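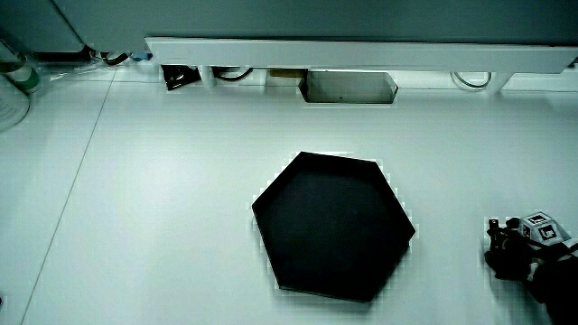 Vendula Trnka m'a écrit, après mon dernier billet, que je cherchais la petite bête : si la pose estimée est bonne à 2 mm près, peu importe par quel chemin on l'obtient. Elle ajoute que Rurkance fait tourner sa chaîne complète depuis des mois et que les politiques apprises dessus « marchent très bien ». Je veux bien. J'aimerais seulement savoir ce que « très bien » veut dire quand le même logiciel produit la trajectoire de référence et la note finale.

Je reprends donc, plus calmement. Le 10/4/18, j'ai relancé tout le traitement de nos démonstrations à la pince tenue à la main, avec la dernière version de Hudero pour la détection des marqueurs et Flolero pour le lissage. Deux marqueurs carrés sur un même cube, des faces orientées différemment, une caméra fixe : sur le papier, on a de quoi retrouver les six degrés de liberté sans trop souffrir. Sur le papier aussi, un plateau noir mat sur une table blanche, c'est le cas facile pour la segmentation.

Première remarque. Un marqueur plan vu presque de face donne une orientation ambiguë, tous ceux qui ont fait un peu de vision le savent. Hudero choisit la solution dont l'erreur de reprojection est la plus faible, image par image, et ne dit rien quand les deux candidates se valent. Le résultat bascule d'une solution à l'autre. Ensuite Flolero passe là-dessus avec sa fenêtre de 14 images et rend une courbe superbe. La courbe est superbe, la pince n'est jamais passée par là.

Deuxième remarque, l'hexagone. J'avais demandé au module de perception la pose du plateau, orientation comprise. Or un hexagone régulier se ressemble tous les 60 degrés, et le module renvoie quand même un angle unique avec un score de confiance très flatteur. Pour une saisie par le bord, on s'en moque. Pour un planificateur qui compare l'angle courant à l'angle précédent, c'est une rotation fantôme, et le bras simulé se met à tourner autour d'un objet immobile. J'ai mis une soirée à comprendre que le bug n'était pas dans mon code (pour une fois).

On me répond d'habitude qu'il suffit d'augmenter le volume. Avec 3,000 démonstrations, le bruit se moyennerait. Un bruit centré, peut-être. Une erreur d'étalonnage entre le cube et le bout des doigts ne se moyenne pas du tout, elle s'apprend, et fort bien. Chez nous le décalage est saisi à la main dans un fichier de configuration que chacun a modifié au moins une fois.

Ce que j'ai changé pour l'instant : je garde les deux solutions de pose jusqu'au lissage, je rejette les segments où l'écart entre elles reste trop faible, et je traite l'angle du plateau modulo sa symétrie. J'y perds environ 10 % des séquences. Hegarty, le planificateur, n'a pas été touché, je n'ai pas envie de corriger deux étages à la fois.

Il reste la question de Vendula, et je n'ai pas de réponse propre. Pour vérifier les 2 mm, il faudrait une mesure indépendante, un palpeur ou un gabarit usiné, quelque chose qui ne passe pas par Hudero. Si Rurkance a fait cette mesure, je suis preneur des chiffres bruts, avec les images rejetées.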